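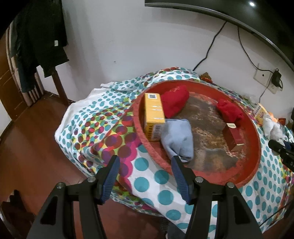 Monday, Prilside, morning. Started the tray job at last, and I'm much more excited about it than a tray deserves. Leonie wants the big red one back in use for sorting, and I want to know what its floor is telling us before any new paint goes near it. The rim is still properly red and thick and sound. The floor is a different country: mottled brown and grey with orange coming through, the red flaked away over most of it. It still had its load when I got to it (socks, the yellow box, the little dark red box), standing on the dotted cloth, and I stood there looking at the floor between the socks for far too long. Lovely patterns in there once you get your eye in.

Job number is 441, please use it on the bags and the test cards so we don't end up with another mystery envelope in the drawer.

Cleared the load on to a clean sheet first. Leonie says the pairs are to be kept together and the boxes are to go back in upright, as the labels get read when they're standing. Fine by me. Put a card in with it all saying TRAY STUFF, RETURN.

Measured across the outside of the rim in three directions: 376 mm each time to within a whisker, so it hasn't warped. I was really pleased with that. Gopinath bet me it would be oval.

Wiped the floor with warm water and one drop of washing-up liquid, soft cloth, no scrubbing. A few loose flakes came off and I saved them (bag 1). Dried with a tea towel and left it by the window through tea break. It looked duller dry, and the orange patches stood out more. My first guess was that the orange was old red gone thin. Second guess is that it's a separate layer, and the flakes seem to back that up: under the hand lens the biggest one is red on top and orange beneath with a clean line between. Two layers! So somebody has been here before us. Ye-ji came over to look and we both got a bit silly about it.

The brown I don't understand. It could be staining in the bare plastic, or it could be whatever is left of a glue or size. It doesn't lift with water, or with a cotton bud and white spirit (tried on one spot, close in to the rim, pencil ring round it). Nothing on the bud at all. Leaving it alone until Geetha has had a look, she knows old plastics far better than I do.

Tape test, done the simple way. Pressed on, rubbed down with a thumbnail, left for a slow count of ten, pulled back flat.

Middle of floor: came up covered. Red and orange together.
Halfway out: a fair bit of red, hardly any orange.
Next to the rim: a few specks.
Rim, top: clean.
Rim, inside wall: clean.

So the grip gets steadily better towards the edge, which is what you'd hope for if the damage is plain wear from things being slid about and dumped in the middle. If it had been a bad batch of paint I'd expect the rim to let go as well. I think the rim is coloured right through and the floor only ever had a coat on it, but I haven't cut anything to find out and don't want to.

11.40. Rang Hirnemholm about primer. Very helpful woman, went off and found the data sheet while I held. Their clear one will go on over old coating if the edges are feathered, and it wants up to two days before a top coat in a cool room. Ours is a cool room. She's posting a small tin, 126 g, which should be plenty for two coats on the floor and a set of test cards besides.

Afternoon. Feathering trial on a patch the size of a playing card. Fine wet paper, light circles, rinsed often. It goes down beautifully! The step between red and bare plastic vanished under my finger after a few minutes, though you can still see it perfectly well. Killian thinks we should stop there: seal the floor as it is, mottling and all, and forget the red. I laughed at him and then went back and looked, and I'm coming round to it. With the patch wetted it looked like a map. The colours come up much deeper and the flaked edges turn into coastlines.

Against that, Leonie has to sort on it, and she has a point that small things get lost on a busy background. A light blue sock would show up on anything. A brown button wouldn't stand a chance. Tried it with a handful from the button jar and it took me an embarrassing time to get them all back. So perhaps clear on one half and plain colour on the other for a trial, masked down the middle, and let her use it for a while before we choose. She's happy with that if it's back with her inside 11 days.

Colour for the plain half: not red, for me. Ye-ji put a strip of Marar cream next to the rim and it looked wonderful, very fresh. The Grerkska grey is tougher but made the whole thing look like something from a canteen. Cream it is, unless the cards say otherwise.

Test cards made up before I went home, on offcuts of scrap plastic with the same wet paper finish:

Card A, primer only (waiting for tin)
Card B, primer and cream
Card C, primer and clear
Card D, cream straight on, no primer, to see how bad it gets

Card D is already painted and on the top shelf. Don't touch it, it's tacky and somebody's sleeve has been in it once (mine).

To do:
Geetha to look at the brown.
Photograph the two-layer flake through the lens before it goes in with the others.
More fine paper, we're down to the last sheet.
Find the flat stand, the tray rocks a little on the cloth and I don't want to mask a straight line on something that moves.
Ask Leonie whether she minds the half with the patch being the clear half. I'd like it to be.

Tray is upside down on the rack with a paper collar round the rim. Bag 1 and the tape strips are in the shallow drawer, left side.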